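Soft fingers or hard ones

Print this article
E-mail this article

Cuden's bench at Ondilmont is a toy kitchen with one white arm over it. Cameron Buchanan is comparing two grippers there, the Mowat and the Dandine, with 50 tries each. The wrist camera is under test too. 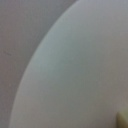 Does a wrist camera help at very short range? Less than buyers expect, as focus goes and the overhead view has to take over.

A spatula is a fair first test, having a thin handle and a flat head.

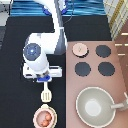
The Mowat costs more and its pads need changing after 32 hours. Round things are harder, and lids and small pots get their own score sheet. 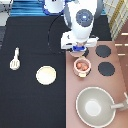
Buchanan allows 15 seconds for each pick. A slow grip counts as a miss, even if it holds.
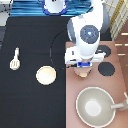 Buchanan said he would take the cheaper Dandine and spend the difference on spare pads.

Print this article
E-mail this article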